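# Cotarlow – Ordenar la mesa de los accesorios

Jueves, 17 de abril de 2025
Por Elin Griffiths

Notas y criterios de la colección Cotarlow, dedicada a recoger y clasificar cosas pequeñas sobre una mesa con mantel: coleteros, lazos, telas dobladas, cajitas.
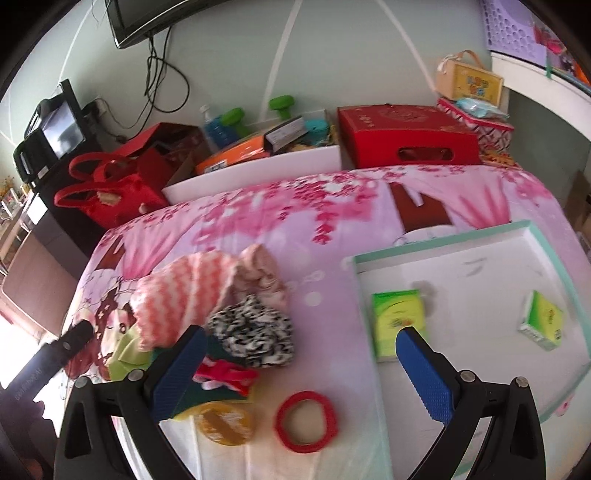
La primera versión se preparó en enero con 3 mesas y casi 100 objetos. Esta revisión añade una mesa más y corrige los nombres de varias categorías, que en enero se habían escrito de dos maneras distintas.

## Contenido

- `telas/` – paños y piezas dobladas, lisas o con dibujo
- `pelo/` – coleteros, lazos y demás accesorios
- `cajas/` – cajas pequeñas
- `varios/` – lo que no entra en lo anterior

## Criterios

El montón de partida va a la izquierda y la bandeja blanca de borde verde menta, a la derecha. Las cajas pequeñas van en la bandeja. Las telas se quedan sobre el mantel hasta el final y se doblan allí mismo.

Un coletero fruncido se anota como `pelo` aunque parezca un trozo de tela. En caso de duda se escribe `pelo/tela` y no se toca más. El color se apunta con una sola palabra; si hay dibujo, se añade «estampado» o «zigzag».

Los objetos redondos van a `varios`, también los aros parecidos a un rollo de cinta. En enero algunos estaban en `cajas` – error mío, ya corregido.

## Nombres

Cada mesa tiene nombre propio: Vesa, Roturetti y Kennedy son las de enero. La nueva todavía figura como `mesa_4`.

## Pendiente

- Repasar 8 entradas de Roturetti sin color.
- Unificar «lazo» y «moño» en toda la carpeta `pelo/`.
- Decidir el nombre de `mesa_4`.

Las correcciones se envían a Elin Griffiths, indicando la mesa y la carpeta.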